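Let the visitors hold it

Deirdre Fitzgerald

I have been to a lot of robot open days, and most of them go the same way. You stand behind a rope. A machine picks up a block and puts it down again. Someone reads from a card. Then there is coffee.

The open day at Imhof in April was better, and I think other labs should copy it. They put the hand-held grippers out where visitors could use them. These are the tools the staff carry all day to record how a person picks things up, so that an arm can later be trained on the recordings. There were 192 names on the sign-in sheet when I left, and a good share of those people had a turn.

I took mine with Nuanchan Ratanaporn, who runs the recording work. The task was folding a dish towel. I have folded towels for most of my life and I was bad at it. The fingers close where you don't expect, and your wrist gets tired quickly. She told me a new recorder does 200 practice folds before any of them are kept. The towel set now stands at 1639 recordings and the goal is 2000.

Those numbers meant something to me after ten minutes of trying. Printed on a poster they would have meant nothing. People argue a lot about what robots will do to jobs, and very few of them have seen the hours of plain hand work that come first. It is a job too, and it should be talked about as one, including what it pays. I asked about pay and got a polite answer with no figure in it. That was the weak part of the day.

Chaiwat Thaweesak told me he worries about visitors dropping the tools. Fair enough. Buy two spares and keep the table open. Skistcombe has its own open day next, and the program I was sent lists three talks and a video.

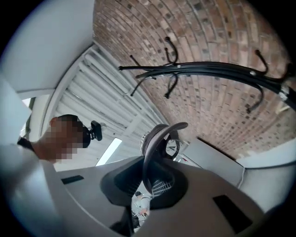
A head-mounted unit and a hand-held gripper at the Imhof open day.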